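Notebook | Entries | Methods | Contacts

Last updated: August 3, 2020

Uniform rules study, coding session

Went back over the handbooks from the Bruststead schools. I had been using the Ahuja sheet for coding, and I don't trust it much. It has one box for "modesty" and one for "tidiness", and anything about skirt length could go in either. Two of us coded the same 25 rules and disagreed on 9. The sheet's notes call that acceptable. I wouldn't.

Sokdale handbook: 7 rules name girls only. None names boys only, apart from a line on facial hair that might as well. The head's letter says the rules are "the same for all pupils". Left it uncoded, want a second opinion.

Interviews: too many of our questions lead. "Did you feel watched?" will get a yes from anyone who has been to school. Rewrote it as "Who checked uniform, and how?" Duller, but I'd believe the answers.

Jitia draft claims strict dress codes make women more cautious at work years later. Maybe. They asked people to remember school and rate themselves at one sitting, so I can't see how they'd tell the two apart. Don't cite until the full tables are out in September.

To do: recode the 9, drop "modesty" as a heading, ask Sokdale for the older handbook.

Recent entries
Consent forms, second version
Hair rules: what counts as a rule?
Notes on the Ahuja sheet

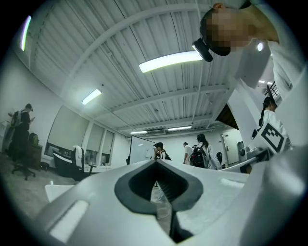

White hand-held gripper, with a head-mounted device worn behind it.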